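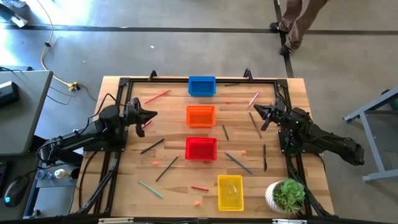

Baskets, again

July, a little after 9 p.m.

Pencils all over the table and four baskets down the middle of it, which is Ese's idea of a system. Blue at the far end, then orange, then red, then the yellow one near my side with the plant next to it. I have my doubts and I'm writing them down now so I can't pretend later that I was in favor all along.

It comes from the Kania booklet. Ese Afolabi has read the thing twice and I've read it once, standing up, eating toast. The booklet says that small things go astray when they have no "home color." You get a basket in each color, you put the small things into the basket that suits them, and after a couple of weeks your hands do it without you. My hands have been putting pencils down wherever I happen to be for most of my life and I don't expect them to change for a booklet.

Also, the baskets don't match the pencils. I said this before we bought them. There are red pencils, fine, those have a red basket waiting. But then there are black ones, and a green one that's closer to teal, and where is the black basket? Where is the teal? Ese says teal goes in blue. I say teal is at least half green and we didn't buy green because Sumitz was out of green. So the whole order of our pencils is going to rest on what Sumitz had on the shelf on the day we went.

And the black pencils. Ese wanted them in the yellow basket "for contrast." I wanted to know what orange was for, in that case. Long silence. Orange is for "whatever comes up," it seems. We had a basket for whatever comes up at the old place and it was called the kitchen drawer.

I do like the yellow one, I'll give it that. You can see through it well enough to tell what's in the bottom, and if I'd been in charge of the shopping I'd have gotten all of them like that and let people find pencils with their eyes. The holes in the sides of the orange and the red worry me a bit. I have a feeling about thin things and holes. A pencil with a good sharp point goes into a basket tip first, the tip finds a hole, and then you pull it out in a hurry and have to sharpen it all over again. Ese says pencils lie down. Some do. The short ones will go in any way they please.

About the short ones. I think the real question is why we keep them. There's a short red over by the yellow basket and another up near the top, and I can't say when I last wrote with either. The booklet has nothing to say about length. It has a full page on color and a half page on "welcoming" your things when they come back to the basket, and not a word on when a pencil is too short to be worth welcoming. I'd have sorted by length. Long ones to use, short ones in a cup by the phone, and the ones you can't hold anymore in the trash. Two groups and a trash can. No shopping.

What bothers me most is the table. It's a good top, pale wood with that butcher-block look, and I fought for it when Renden was clearing out their back room, and the point of it was to have somewhere wide to spread paper. Now there's a row of baskets straight down the center of it. You could lay paper on the left or on the right, but not a big sheet, and big sheets were why we wanted the thing. I asked whether the baskets could live on a shelf. Page 3 of the booklet, apparently: the basket must be "where the hand falls." My hand falls on the paper. I suppose that's my problem.

The plant is staying where it is, at least. Ese wanted to move it to make room for a fifth basket if the green ones come back in. I said no. It's a succulent in a round white pot, it spills over the rim a little, it asks for next to nothing, and it's the only thing on the table I've never had to look for. It can have its corner. If a green basket turns up it can go on the concrete with everything else we haven't found a place for.

Looked up Kania while I was supposed to be sorting. They say almost 2,000 homes have taken up the method. I'd like to know how many of those homes still have it. The reviews page stops at 173 and most of the ones I read sound as if they were written the same evening the baskets came out of the bag. "Life changing!" What life was it, that a pencil was in charge of it? One person from a framing shop said they'd kept it up all through the winter, and I believed that one, mainly for the bad spelling.

Ese says I'm being sour and that I was just as bad about the hooks by the door. The hooks by the door work. I've admitted the hooks. But hooks are a different kind of thing, you hang up the coat or you don't, no one has to decide if the coat is teal.

We agreed on a trial. Reds in red, blacks in yellow, the teal in blue under protest, and orange gets whatever comes up. It runs until the end of the month, and if I find even one eraser, paper clip or takeout menu from Dương in the orange basket before then, I get my table back and the baskets go out to the car for the donation place. Ese shook on it much too fast. I think there's already a plan to check the orange one every night before I do.

Need to remember: pencil sharpener. We didn't settle where it goes, and I'm not going to bring it up until somebody wants it. Also ask Renden if they still have the other half of that shelf, the one with the lip on the front. And buy bread.

It's late and I still have the black ones to pick up. Going to do those now and leave the teal for Ese.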